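Mending week at Tarnon: Edith Apaza on why she gave up selling new clothes

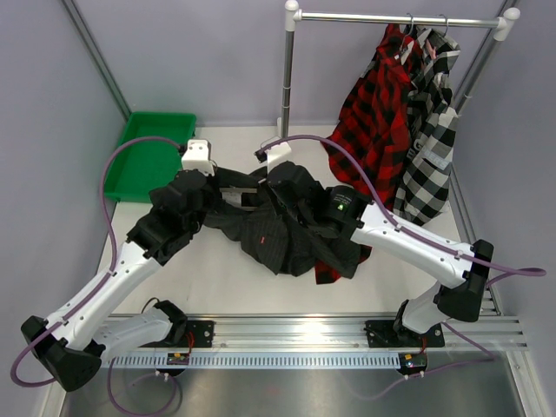
Shop opens at 10, she's been in since six. Kettle on, two coats on the counter, radio too loud. Edith Apaza turns it down when I ask her to and turns it up again a bit later.

She ran a clothes shop on this same street for 16 years. New stock, four deliveries a season, sale rail by the door. "And then one July I did the sums on the sale rail and I felt sick. Not the money. Well, the money as well. It was how much of it I'd never wanted in the first place."

So, mending. The shop is called Sustodico now (her nephew's idea, she says it's growing on her). Hems, zips, elbows, linings. Knitwear if it isn't too far gone. No leather, no wedding dresses. "I did one wedding dress. Never again. The mother rang me every day."

What comes in most? Black things, she says straight off. Work trousers, school jumpers, the cheap black top everybody has. "Black's a pig to mend. You can't see your own stitches, the thread never matches, it's either too blue or too brown. I do them in the morning by the window and I don't touch them after 4."

Prices. She's had complaints. A zip can cost more than the jacket did, and people say so, loudly. "I tell them take it home and think. Half come back. I don't argue any more, I used to argue."

Leopold Plattner has the bench at the back. Trained as a tailor in Mamport, came for a fortnight, stayed. He does the coats. Quieter than Edith, which isnt hard. I ask him what people get wrong at home and he puts his pins down. "They wash it first on hot, and then they bring me the hole. The hole is now a different size." Also: too much thread, doubled, knotted like a parcel. "It pulls. Use one strand. Go slow."

The book by the till says 373 jobs since spring. Edith thinks a few got missed off. There's a Stöckli ski jacket hanging behind her that has been ready for weeks, new cuffs, and the owner won't pick up the phone. "If he reads this, tell him I close for two weeks in August."

Would she go back to selling new? Long pause, and then she laughs. "Socks. I'd sell socks. You can darn a sock but who's got the evening for it."

Somebody comes in with a duvet cover, ripped right along the seam, and wants it by tonight. She's already clearing the counter so I get my coat.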